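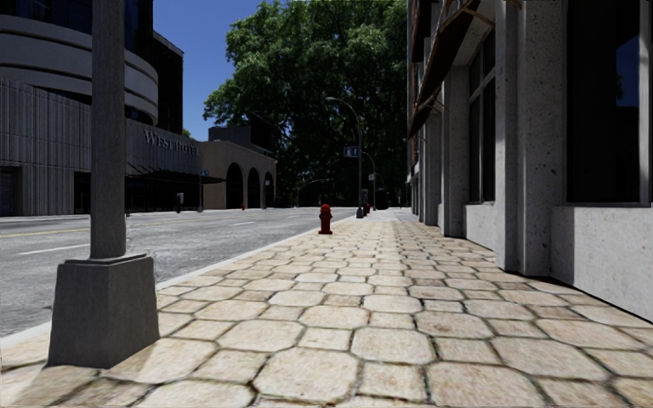

Tredow, im März

Kurz vorweg, weil wieder viele gefragt haben: Nein, der Einkauf kommt noch nicht von allein. Und der Gehweg vorm Laden fegt sich auch nicht selbst. Aber es tut sich was, und zwar draußen vor der Tür, wo man es am wenigsten erwartet hätte. In der Küche hängt ja alles am Greifen, am Spülmaschineeinräumen, an der verdammten Socke. Auf dem Gehweg hängt es am Fahren. Und am Hinschauen.

Der Ledeck von Plerka fährt zurzeit viel durch gerechnete Straßen. Helle Steinplatten, links der Bordstein, rechts eine Fassade aus Naturstein, drüben ein WEST HOTEL mit leerer Fahrbahn davor. Sonne, blauer Himmel, kein Mensch unterwegs. Klingt nach Ferien, ist aber Training. Aufgabe: eine Kiste von der Ladentür zur nächsten Ecke bringen, nirgends anecken, umdrehen, zurück. Zweite Aufgabe, neuer: denselben Streifen kehren, bis an die Kante.

Ich war einen Vormittag bei Clodagh Brophy im Büro und habe mir Läufe zeigen lassen. 886 waren es in der Auswertung, alle in der Simulation. Botengang ohne Berührung: 80 Prozent. Finde ich ordentlich. Clodagh findet es zu wenig. »Wenn du beim Zusteller jedes fünfte Mal hörst, dass er gegen irgendwas gefahren ist, suchst du dir einen anderen Zusteller.« Stimmt schon.

Wogegen er fährt? Gegen Laternen zum Beispiel. Die Masten selbst sind kein Problem, schlank, gerade, gut zu erkennen. Der Sockel ist es. Der wird nach unten breiter, und wer den Abstand oben am Mast misst, bleibt unten mit dem Rad hängen. Anfängerfehler, sagt Clodagh, haben aber alle mal gemacht. Dann die Hydranten. Rot, rund oben, Stutzen an der Seite, stehen direkt am Bordstein. In der Testsraße sind es drei, einer davon auf der anderen Seite beim Haus mit den Bögen. Den vordersten sieht der Ledeck sauber. Die weiter hinten sind in der Kamera nur noch rote Pünktchen, und da wird zu spät geplant, zu hart gelenkt, Kiste rutscht.

Schatten übrigens auch so ein Thema. Fensterbank an der Steinfassade wirft einen schmalen dunklen Strich aufs Pflaster, und die ältere Software hat davor gebremst wie vor einer Stufe. Inzwischen besser. Ganz weg ist es nicht.

Jetzt zum Kehren, das interessiert die meisten hier vermutlich mehr. (Mich auch. Ich fege seit Jahren vor unserer Tür und bin nicht stolz auf das Ergebnis.)

Kehren ist fieser als Tragen. Beim Tragen reicht es, Dingen aus dem Weg zu gehen. Beim Kehren muss man an sie ran. Um den Laternensockel rum, am Bordstein entlang, in die Nischen zwischen den Pfeilern. Genau da liegt der Dreck ja. In freier Fläche kommt der Ledeck auf 100 Prozent Abdeckung, das kann aber jeder Saugroboter im Wohnzimmer auch. An den Kanten lässt er einen Streifen stehen. Und dann die Fugen. Unregelmäßige Platten, dunkle Fugen dazwischen, keine zwei gleich. Was ist Fuge, was ist Schmutz? Die Software hat anfangs geschrubbt und geschrubbt, immer dieselbe Fuge. Sah sehr fleißig aus.

Was mir bei dem Besuch gefehlt hat: Leute. Kinderwagen, Hunde, der Aufsteller vom Bäcker, ein quer abgestelltes Rad. Hab ich auch gesagt. Antwort: kommt, aber erst muss die leere Straße sitzen. Verstehe ich, beruhigt mich nur halb. Unser Gehweg war in meinem ganzen Leben noch nie so frei und so sonnig. Regen fehlt bisher auch, nasses Laub sowieso. Laub ist für mich die eigentliche Prüfung. Alles andere ist Schönwetterkehren.

Wer das am Ende kaufen soll? Eher Läden als Haushalte, jedenfalls zuerst. Du Plessis, der Haushaltswarenladen mit den 2 Filialen hier in Tredow, will den Ledeck im Sommer vor der Tür ausprobieren, und zwar morgens vor dem Öffnen. Nur kehren, keine Kisten. Jemand vom Personal geht nebenher mit, Stopptaste in der Hand. Also spart erstmal keiner Zeit, das muss man klar dazusagen. Im Laden selbst, Regale auffüllen, Pappe zerlegen, Preisschilder: da habe ich bei Plerka nichts gesehen und auch nichts versprochen bekommen. Arme sind keine dran. Die Kiste muss ein Mensch draufstellen und ein Mensch wieder runternehmen, und Treppen gehen gar nicht. Wer im dritten Stock wohnt, trägt weiter selber.

Mein Stand also, ganz knapp. Boden drinnen: geht längst. Boden draußen, trocken, ohne Publikum: geht fast, Kanten von Hand nacharbeiten. Botengang bis zur Ecke: in der Simulation meistens, auf echtem Pflaster weiß ich es schlicht nicht, hab's nicht gesehen. Wäsche, Geschirr, Regale – fragt mich nächstes Jahr nochmal.

Eine Leserin wollte noch wissen, ob so ein Gerät auf dem Gehweg überhaupt fahren darf. Gute Frage, habe ich an Clodagh weitergegeben, sie sammelt das gerade für den Versuch bei Du Plessis zusammen. Sobald ich die Antwort habe, steht sie hier. Gleiches gilt für die Lautstärke. Kehrbürste um sechs Uhr früh unterm Schlafzimmerfenster, da seh ich schon die Zettel im Hausflur.

Wer beim Versuch zuschauen mag: bitte kurz auf diese Mail antworten, dann gebe ich die Termine weiter wenn sie feststehen. Fragen zur Technik auch gern her damit, ich reiche sie gebündelt an Plerka durch. Und wer einen besonders gemeinen Gehweg vor der Haustür hat (Wurzeln, Gully, schiefe Platten), schickt mir ein Foto. Clodagh sucht Vorlagen für die nächste Teststrecke, je hässlicher desto lieber.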